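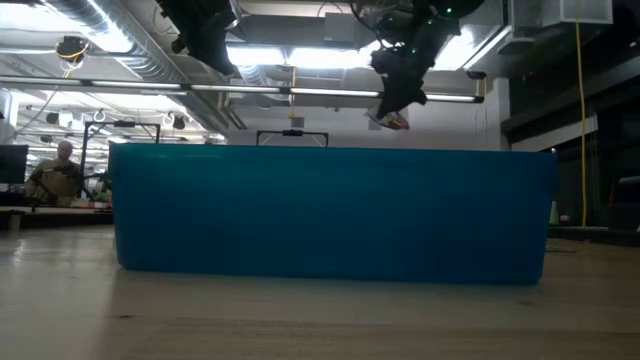
Dresville church reads the whole Book of Numbers aloud, loses only part of the congregation

DRESVILLE - The congregation at Gulteslow Chapel finished reading the Book of Numbers out loud in June, all 36 chapters of it, including the two censuses and the long stretch where twelve tribal leaders bring exactly the same gift twelve times.

The reading took place over two evenings in the main hall. It was the fourth book the chapel has tackled this way, after Genesis, Exodus and Leviticus, and the first in which readers were offered a choice of chapters. Balaam and his talking donkey were claimed within minutes of the sign-up sheet going up. Chapter 7, which has 89 verses and the twelve identical gifts, was still open the night before.

It was finally split among a family from Kongkaew Street, who each took a few tribes and agreed in advance on how to say Zurishaddai. They did not agree on Ammishaddai, and two versions were heard.

Attendance on the first evening was more than 100, according to the chapel newsletter. By the time the second census came along in chapter 26 it stood at 40, a drop that several of those present compared to the generation that fell in the wilderness. The comparison was made quietly, since the chapter was still going.

Those who stayed heard a good deal that rarely makes it into Sunday school. There was the man caught gathering sticks on the Sabbath, the ground opening up under Korah and his followers, and Aaron's staff budding overnight and producing almonds. The daughters of Zelophehad, who asked for their father's inheritance and got it, drew the only applause of either evening. It was started by a row of teenagers and joined, after a pause, by everyone else.

The quail in chapter 11 also went over well, in spite of the plague that comes with them. Supper had been scheduled directly afterward. It was chicken.

The chapel's leaders say the point of reading straight through is to hear the complaining in one piece. Taken a few verses at a time, the Israelites seem to grumble now and then. Taken in two evenings, they grumble about the food, the water, the leadership, the size of the people living in Canaan and then the water again. A discussion held after the last chapter ran 25 minutes over its slot, mostly on whether Moses should have been let off for striking the rock. Opinion leaned in his favor, though one table held out firmly for the text as written.

A recording of both evenings is being edited by Sidis, the local audio shop that also handles the Christmas concert. The shop has asked whether listeners would like chapter 7 in full or trimmed. The chapel has asked for it in full.

Deuteronomy is next, with a date still to be set. The sign-up sheet is by the coat rack. The Ten Commandments are already taken, and there is plenty of room left in the laws about mildew - which, a note on the sheet points out, were in Leviticus, and would whoever wrote them in please choose something else.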